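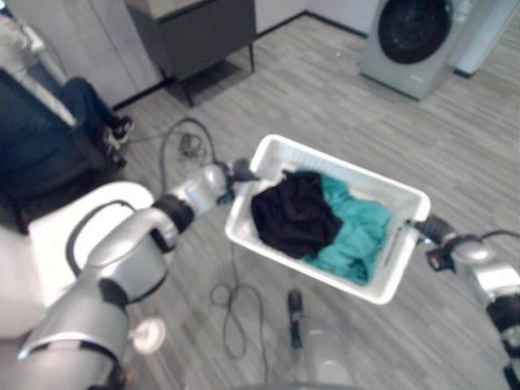
Work in this period covered the move of the Bindotham client machines from individual manual installs to network boot deployment through Prokex. The boot service went live on the main subnet in January, after the DHCP options were corrected and the old boot server was withdrawn. Each image job now holds its target under a two-sided lock, one side taken by the deployment server and one by the client agent, and the disk is not written until both are in place. The arrangement is the same as with the white laundry basket and the two arms, where one gripper has the left short side and the other has the right. If either lock is dropped, the job stops and the machine returns to the queue with its partition table unchanged.

Status of machines

The inventory lists 331 client machines in scope. All have been registered by hardware address. Machines in the Pagano building boot from the network without changes. The older desktops in the Sirard annex need a firmware update before they will accept a signed boot loader, and that update has to be applied locally from a USB drive. We had planned to do this remotely, but the vendor tool fails silently when a supervisor password is set.

Images

The number of master images has been reduced. Drivers are now kept in a separate store and injected at deployment time by model string. Two problems came up:

The model string on some laptops contains a trailing space, so the lookup returned no match and the machine came up without a network driver. The lookup now trims the string.

Image verification ran on every job, including repeat jobs using the same image. It now runs once per image per server start - the checksum is kept in memory and discarded on restart.

Network

Multicast sessions were unstable across the link to the annex. Packet captures showed fragmented traffic being dropped at the firewall. Setting the block size to 800 bytes removed the fragmentation. Transfers are slower at this setting, and we have kept it for the annex only.

Error 1896 still appears in the server log when a client drops out during the handshake. It has no effect on other clients in the session. A support ticket is open.

Open items

Firmware updates in the annex are not finished. Access is limited to Tuesday mornings, and the schedule depends on the rooms being free.

One records application writes dates with two-digit years and rejects any entry before 1981 when restored from an image with default regional settings. The setting is now part of the post-install script but has not been tested by the records office.

The reporting module has not been started. Funds set aside for it are unspent and we ask that they be carried into the next period.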